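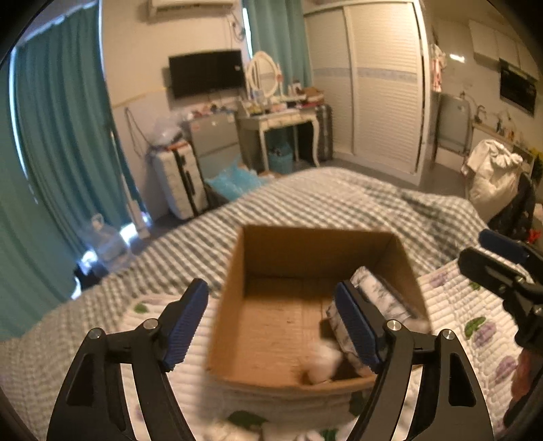
Aušra Vanags wrote in to say she'd quit buying bagged fill altogether, too much of it ended up under the bed, and was there a way to pack with it that didn't make a mess. Yes. Get a box. Longer answer follows, and most of it is the product page for the Posness carton anyway so you may as well read it here.

By Thaddeus Mercado
March

POSNESS BEDROOM CARTON, PLAIN BROWN

Open top, four flaps, no printing. Made for soft stuff. Rolled fabric, pillow covers, spare sheets, the small things off a vanity if you wrap them. Not for books. People keep putting books in it, then they write to us.

Sold flat, bundles of 7. Price per bundle $19. Item no. 342, old number was 81 and some of the Prerkstead labels still say 81, same carton, don't send it back.

Loose fill is sold seperately. White, cotton type, soft, squashes down to almost nothing and then comes back up when you least want it. Masri stocks the small bag. Bresau has the big one, usually.

How to pack it

Set the box on the bed. Better than the floor, no bending, and a quilted pad or blanket stops it sliding about. Shake the pad out after, the white bits cling to quilting. Darker blankets are worse.

Tape the bottom first. Two strips, one down the seam and one across. Then roll your fabric, don't fold it. A roll stands up along the side wall and holds the wall out straight. Folded stuff slumps to the middle and the sides cave when you stack.

Fill goes in by the handful. Small handfuls. A little in the corners, then whatever you're packing, then more round it. If you tip the bag in all at once you get a drift on the bed and half of it never makes the box. Aušra, this is your problem I think.

Glass and toiletries: lids tight, each one in its own plastic bag, upright. Go light. If you can't lift the carton with your elbows bent it's too full.

Fan off. AC off too if it blows over the bed. Back on when the flaps are down.

What goes where

Clothes you'll want the first night, suitcase. Hard shell if you have one. Stuff you won't look at for a month, carton. Anything wet or might be wet, neither one, the board goes soft and the bottom drops out. We don't replace cartons for water damage so please don't ask Prerkstead, they will only send you to me.

Storage

Flat, dry, off the floor if you can. Top of a cabinet is fine. Behind a wardrobe is fine if the wall's not damp. Filled ones stack two high, three if it's all linens. Write on the side not the top, once they're stacked you cant see the top.

Reuse

Yes, several times. Slit the tape with something short, don't tear it, tearing takes the brown layer off and new tape won't grab. Save the fill in a pillowcase with a knot in it.

Returns

Unopened bundles only. Opened bundle with a crushed carton in it, send a note and we'll swap the one.

Bresau is out of the big bag of fill until the next delivery. Two small ones from Masri does the same job, costs a bit more.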